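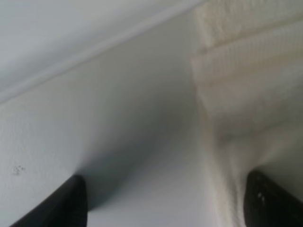
Thread: Do wool dryer balls do anything at all?
Started October 15, 2022

pennywhistle_k
My sister in law swears by these. She bought a set from Zilletti and now she won't shut up about them. Supposed to cut drying time by 25 percent, make towels fluffier, get rid of static and save the planet on top of it. The box says all of that with no test behind it that I can find. Before I hand over 17 bucks for felted golf balls, has anyone here timed a load with and without?

marl_and_clay
We've used them for a couple of years and I like them. Towels feel softer to me. Never timed anything.

gristmill
"Feel softer to me" is doing a lot of work there. Softer than what? You quit fabric softener the same week you started with the balls, you said so in the July thread. Softener leaves a coating on cotton, and once it's gone the towel changes. Could be the balls, could be that.

marl_and_clay
Fine, could be. I'm still not going back to softener.

dunlin55
I did time it, sort of. Same six bath towels, same cycle, my old Tukeo dryer. No balls, 54 minutes till the sensor shut it off. With balls, 51. Then I ran it again without and got 50. So make of that what you want. I think the kitchen was warmer the third time.

gristmill
Thank you. That's three loads more than Zilletti ever showed anybody.

pennywhistle_k
OK so the drying time thing is bunk?

dunlin55
I wouldn't go that far from three loads. I'd say if there's a difference it's smaller than the difference between a damp day and a dry one at my house.
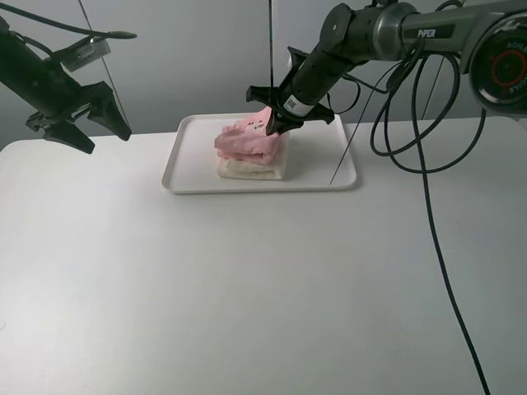

oldharbor_sue
Drying time was never the point for me, it's the static, and on static I think you're all being too hard on them. My fleece used to come out crackling and now it mostly doesn't. Towels are another matter, plain cotton never had much static in the first place, so if all you dry is stuff like that folded stack on the tray I'd save your money. Where I notice it is the mixed loads with polyester in them – socks, leggings, the kids' pajamas.

gristmill
Are you drying those loads as long as you used to? Overdrying is what makes most of the static. Take the fleece out ten minutes early with no balls in there and see if it still crackles.

oldharbor_sue
I dry them the same as I always did. I'm not a laboratory, I have a family.

teasel
The ones that bug me are the "scented" kind. Strazds sells a little bottle of oil to drip on them, 12 dollars, and the smell was gone before I had the sheets back on the bed. Also I'm not thrilled about putting oil in a hot drum. My dryer manual says not to.

marl_and_clay
Mine says the same. I never used the oil.

pennywhistle_k
What about how long they last? Package says a thousand loads.

dunlin55
Who counted? Mine went fuzzy and picked up every bit of lint and dog hair in the house after one winter. I pull the worst off by hand. They still roll around fine, they just look terrible.

fennimore_b
Tennis balls. Two of them. I use them for down pillows and they do break up the clumps, you can feel it. For everything else I leave the dryer alone. It's loud though, sounds like somebody moving furniture.

gristmill
Pillows and comforters I'll give you. Big things that ball up wet in the middle need something to knock them loose. A clean filter and a shorter vent hose will do more for a regular load than anything in a gift box, and the filter is free.

oldharbor_sue
You could say that without making it sound like the rest of us never clean the filter.

gristmill
Fair. Sorry, Sue.

pennywhistle_k
Well, I pulled my vent hose off the wall after reading this and I'm not going to describe what was in there. Going to run towels tonight with the hose cleaned out and no balls. If it's still slow I'll borrow my sister in law's set for a week and post the times, both ways, same towels.

dunlin55
Weigh them wet if you've got a scale. That's where mine went wrong, I think.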